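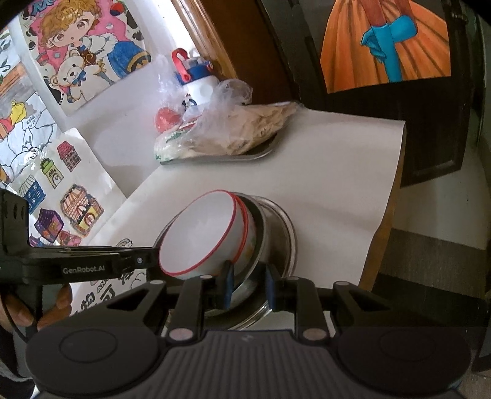

Right-hand view, bowl on its side in front of a second bowl, both in the pot.

Nested bowls: gripper width reads fine, pose jumps between the two rims

Posted 2020-11-30 by Usent

I'm replaying hand-held gripper demos through our planner. Each episode is 600 steps. Fingertip width is smooth, but the object pose flips between the front bowl and the one behind it, usually near step 454. Both have red rims and the mask merges them. The steel basin under the pot also gives bad depth. Is this a tracker setting or do I need to relabel?

Tesach
Don't relabel yet. Your tracker is probably re-associating on every step by rim color. Fit an ellipse to each rim and carry the ID forward – only allow a switch if the new fit wins for 5 steps in a row. Mask out the pot and basin before you compute depth, then fill from the table plane. Also mask your own fingertips. The left one overlaps the bowls in this view, so it eats part of the contour.

Stanau
had the same thing, turned depth off, good enough for me

Đàm
Check time sync between the two grippers as well. If the left unit lags, the relative pose drifts and looks like a tracking error. I would plot both trajectories on one clock before changing any filter.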